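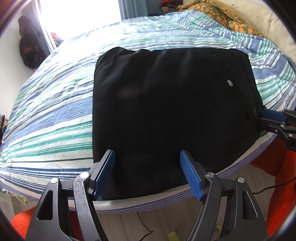

Folding on the bed: a gallery, with doubts

Updated Friday, February 27, 2026

Every February the folding advice comes round again, and every February I read it with one eyebrow up. This year it was the Felness method, which promises a drawer of trousers in 90 seconds and a calmer life to go with it. I gave it a go on the bed, as their leaflet tells you to. The leaflet has 18 steps. I got bored at the second page and went back to doing it my own way, so take the notes with that in mind.

Black trousers, or joggers if you prefer
Folded into one broad panel near the front edge of the bed. Felness wants "a crisp rectangle". I'd call it roughly a rectangle — the lower right side slants off along the curve of the bed, and there are soft wrinkles in the cloth. Would I refold them for that? No.

The pocket
A long diagonal opening on the right-hand side. The leaflet says to smooth pockets flat "with intention", and I still don't know what that means. Flat with a hand has always done me.

The waist
Thin seams, with a short one crossing, and the fabric gathers at the far end. Waistbands are where most folding methods quietly give up. The Juntunen book skips them altogether and shows you a pillowcase instead.

The lint
One tiny white speck above the pocket line. Black cloth will find lint anywhere, and I don't believe the claims made for the Tuvari roller, which cost me more than the trousers did.

On beds as folding tables
Everyone recommends them. They're the right height, I'll grant that, but a mattress gives, and anything near the edge wants to follow it down. I'd sooner have a table.

Drawer dividers
I bought 3 of the Murov ones and sent 2 back. The one I kept has socks in it.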